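The rain came in properly in October this year, the sideways kind that finds the gap under the back door, and by the second afternoon of it I had run out of sensible things to do. I'd paid the bills. I'd alphabetized the spices, which lasted until somebody made chili. So I did what my grandmother used to do with us when we were stuck indoors at her place, and I made a table game out of a cardboard box.

She called it Flallcombe. I have no idea why. My cousin Essam Metwally insists it was the name of a seaside town on a postcard she kept on her fridge, and I've always thought she made it up on the spot because one of us asked what the game was called and she wasn't going to be caught without an answer. Either way, the rules are simple and nobody in our family has ever agreed on them. You toss or roll a small soft ball at the opening of a box. If it goes in, you score. If it sits right outside the opening, you get teased.

The box I used had been in the hall closet since summer, when we ordered a bookshelf lamp from Varela (lovely lamp, far too much packaging). It's good corrugated stuff, stiff enough to stand up on its own without sagging in the middle. I've tried this with cereal boxes and they just fold up in a sulk the first time a ball hits them. You want a box that has traveled a bit.

I cleared one end of the table, though I'll admit that "cleared" is generous. The white china got pushed to the back, and the tissue-style box with the triangles and diamonds stayed over by the wall. I love that box, by the way. The pink and mint green cheer me up on gray days, and I've been known to pick a brand of almost anything for its cardboard.

Then I got down to it with the scissors and had the whole thing standing by about the time the kettle boiled for the second time. I was so pleased with myself that I called everyone in to look before I'd even tested it.

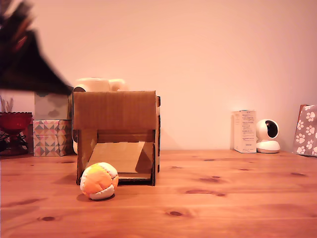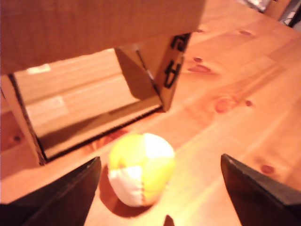 ## The ball matters more than you'd think

We have been through a lot of balls in the history of Flallcombe. Grandma used a pair of rolled-up socks, which were free and never rolled straight, and I think she liked it that way because it evened things out between the big cousins and the little ones. Later there was a rubber ball that bounced off the back of the box, off the table, and once into a pot of soup. We don't use rubber anymore.

A bean-bag ball is the answer, as far as I'm concerned. It lands with a nice soft thud and mostly stays where it lands, so you aren't forever crawling under the radiator. Bright panels help too, especially yellow, because you can spot it under a chair from across the room. You can make one from scraps if you're handy with a needle. I'm not, so I bought mine, and I have no regrets.

## Our house scoring, for anyone who wants to argue

We play to 500. A ball that goes in and stays in is worth 36, for reasons that go back to before I was born, and a ball that goes in and comes back out gets you nothing but sympathy. If you're standing behind the far chair when you throw, you can call "long one" first and try for 200, but if you miss you have to skip your next go. Essam calls it every single time. His best ever finish is 359, and he brings it up at weddings.

The addition I'm proudest of is a sloping piece of cardboard inside the opening, so that a lazy shot has a good chance of coming back to you. It makes the game harder and a lot funnier. If you try one, cut it a little narrower than you think you need, or you'll spend half an hour trimming slivers off the side and finding them in your socks for days. Tape is fine for holding it. I went looking for the good brown roll and ended up using whatever was in the drawer.

## Where it lives now

I meant to flatten the box for recycling that same evening. It's still on the table, and we've been eating dinner at the other end. Somebody has asked for a second box so there can be teams, and I've already caught myself eyeing the one the new blender is in. I'll put up a sketch of the pieces once I've found a pencil that isn't chewed.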